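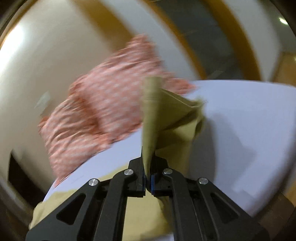

白色桌面上的两块布：橄榄黄的一块，粉白格的一块。

厨房布料的整理拖了很久，这个月总算做完。记录一下分类标准、洗涤参数和折法，主要给自己以后查。

先说范围。本文只管厨房和餐桌用的平面布料：擦碗布、擦手布、餐垫布、盖布。围裙和隔热手套形状不规则，另外放，不在这里讨论。

一、分类

以前按颜色分，深色一摞，浅色一摞，用起来很不方便。擦碗布和擦手布混在同一摞里，伸手拿到哪块算哪块。现在改成按用途分，颜色只在洗的时候考虑。

接触餐具的归一类，要求吸水快、不掉毛。接触手和台面的归一类，要求耐搓、干得快。盖面团、垫面包篮的归一类，只要求干净、没有柔顺剂残留。剩下的格子布大多偏装饰，吸水一般，归到餐桌类，平时铺桌子或者垫盘子。

判断吸水性的方法很简单：布摊平，滴一滴水，看水珠停留多久。立刻渗开的进擦碗类。水珠能站住的，先按下面的方法重洗一次再测，仍然站得住就降级。新布几乎都通不过第一次测试，出厂时的浆料还在，不能据此下结论。

二、洗涤

新布第一次单独洗，热水，不加柔顺剂。柔顺剂会在纤维表面留一层膜，手感变软，吸水变差，对厨房用布没有任何好处。

白色和浅色棉布用 90 度程序，洗衣粉按说明的正常量。带颜色的棉布我不敢上这个温度，走普通温水程序，深色和格子布分开。红粉色系的格子布前几次都可能掉色，和白布混洗的后果我已经有一块白布可以作证。

油渍要在进机器之前处理。洗洁精原液点在油斑上，用手指推开，放一刻钟再洗。直接扔进去，热水会把油摊成更大的一片，烘干以后基本定型。

脱水之后马上取出来抖一遍。抖的时候捏住相邻的两个角，布边朝上，用力甩两下，卷起来的折边会自己展开。折边没展开就晾，干了以后那一条永远是翘的，折起来厚度不均匀，摞高了会往一边倒。

三、材质

手头的布有三个来源。Wodville 的纯棉平纹布用得最久，边缘锁线很密，洗到发白也没有开线，缺点是缩水明显，长宽方向缩得还不一样，原来的长方形现在接近正方形。Closter 的混纺布尺寸稳定，不用熨，但是擦玻璃杯会留水痕，已经全部转去擦手。Vindley 的布偏厚，当盖布合适，保湿好，晾干时间长，梅雨季要提前安排。

标签上写的克重可以参考，别当成唯一指标。织法的影响更大，华夫格织法比同样重量的平纹布吸水快，代价是容易勾丝，戴戒指的人要注意。

四、折法

柜子抽屉偏浅，平放叠摞只能用最上面几块，底下的常年不动。改成竖放以后每一块都露出一条边，拿取不影响旁边的。

步骤：布摊平，正面朝下，用手掌从中间往外推平。长边对折，对齐的是布边，不对齐格子，因为很多格子布裁得并不正，按格子对齐反而会歪。再沿长边折成三份，最后从一端折到另一端，留一指宽不折满，把折叠边朝上立进抽屉。

立不住有两种原因，折得太松，或者布太薄。太薄的多折一次。太松的重新折，每折一次都压一下，把空气赶出去。

缝过边的那一侧比其他地方厚，要让它落在里层。放在外层的话，竖起来以后顶部会张开，看着乱，也占地方。大块的桌布不适用这个折法，我是对折到和抽屉等宽以后卷起来，放在最里面。

五、淘汰

破洞、锁边脱落、高温洗过仍有异味，符合任意一条就退出厨房。棉布剪开当一次性抹布，擦灶台后面和窗轨，用完就扔。混纺布剪开容易掉丝，整块留着垫工具箱。

只是染色的不淘汰，染色不影响吸水。

六、遗留问题

抽屉隔板还没有解决。试过 Babaei 的伸缩隔板，弹簧力度不够，抽屉关得稍重一点就滑位。现在用硬纸板折成 L 形临时顶着，受潮会软，过几个月得换。打算找块薄木板自己裁，量好内宽以后再补一篇。

另外，盖布要不要单独洗，我还没想清楚。沾了干面粉的布直接进洗衣机，会在折缝里结成小块，晾干以后硬得像砂纸。目前的做法是先拿到水槽里抖掉，再用冷水冲一遍。热水不行，面粉会糊。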